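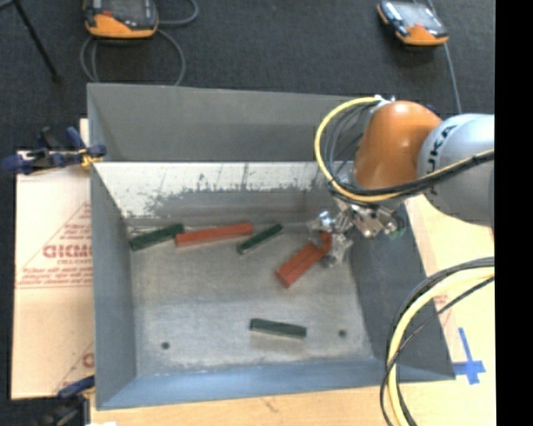

I bought the Hirkport steel drawer insert in April to replace a plastic tub that had split down one side. It lives in the bottom drawer of the workbench in our garage, where the heavier odds and ends go: clamps, offcuts, the boxes of coach screws, a couple of old hinges I keep meaning to use. I've had six months of fairly constant use out of it, which seems long enough to say something useful.

## What it is

The insert is a single open tray of folded steel, powder coated, sold in three depths. I have the middle one, which is 90 mm deep. There's no lid. Dividers are sold separately and slot into folded channels at the sides. It paid for itself against the Morikawa tray I was also looking at, which was $53 more and came with a set of dividers I didn't want.

Delivery was through Modo, who seem to be the only people stocking Hirkport in my part of Victoria. It took nine days and turned up in a carton with cardboard corners and not much else. One corner had a small ding in it. I flattened it with a rubber mallet and didn't bother sending it back.

## Fitting

Measure your drawer on the inside, at the bottom, and then again at the top. Mine is an old timber bench that my father-in-law built, and the drawer is about 4 mm narrower at the back than at the front. The instructions say to leave 3 mm clearance each side. I left less than that and had to take a plane to one of the drawer sides.

There are four screw points in the base. The screws in the packet were too long for a 9 mm drawer bottom and would have come straight out underneath, so I used 8 mm pan heads from my own stock. If your drawers have thin bottoms, buy some before you start. Otherwise it's a ten-minute job with a pilot drill and a screwdriver.

Check the runners as well. The tray is heavy before you put a thing in it, and the cheap roller runners on the drawer above mine would not have coped. The bottom drawer has full-extension ball-bearing runners rated to 45 kg, and those have been fine. I swapped the other pair over winter and now wish I'd done the whole bench at once, seeing as the hardware shop had them marked down.

## Day to day

Most of what I like about it is that it doesn't move. The plastic tub used to slide forward every time the drawer was shut hard, and small things ended up behind it. With the tray screwed down there's no gap to lose anything in. I can shut the drawer with my knee while carrying something.

It's easy to clean. I pull everything out, run the shop vac around the corners and wipe it over with a rag and a bit of metho. Sawdust packs into the divider channels and needs to be dug out with a flat screwdriver, so if you aren't using dividers you may want to put a strip of tape over them. I did that in June and it has held.

Noise is the main complaint in this house. Dropping a clamp into a steel tray late at night is loud, and the bench backs onto a bedroom wall. I cut a piece of 3 mm rubber matting for the bottom, $21 off the roll, and that fixed most of it. Hirkport sells a fitted liner, but it's foam, and from what I've seen of foam liners they tear once you start dragging anything with a sharp edge across them.

## The coating

The coating is middling. Before the matting went in I had scratches along the bottom within the first fortnight, mostly from sash clamps. They haven't gone any further, and there's only been one spot of rust, on the front lip where I'd left a wet paintbrush. Steel wool and a dab of enamel took care of it.

My neighbour Marlies Auer has the deep version in her potting shed and hers has fared worse. Hers is damp for half the year and she keeps fertiliser in it, which I suspect would eat through most things. She has since moved the fertiliser to a bucket. If you want something for a shed that isn't lined, I'd look at stainless or go back to plastic.

## Dividers

I bought one pack of two and took them out again after a month. They're thinner than the tray, they rattle in the channels, and there are only five positions to choose from. One of them bent when I leaned a bench plane against it. For small parts I've gone back to takeaway containers sitting inside the tray, which cost nothing and can be carried over to the job.

## Service

I emailed Hirkport about the screws. Aurelia Hämmerli answered the next morning, said the long ones were packed for 16 mm bases, and posted me a bag of short ones at no charge. They arrived well after I'd finished, but they came in handy for the second drawer. She also told me the warranty runs for 364 days from delivery, which is an odd number, and that it covers the folds and welds but not the finish.

## Would I buy it again

Yes, for a dry garage and a drawer with decent runners. I've already ordered the shallow one for the drawer above, without dividers. I'd knock off a star for the coating and half a star for the screws, so three and a half out of five.

Things to have ready if you order one:

- short pan head screws, 8 mm or whatever suits your drawer bottom
- rubber matting cut to the floor of the tray
- a small tin of enamel in something close to the tray colour
- a second person, if you've gone for the deep version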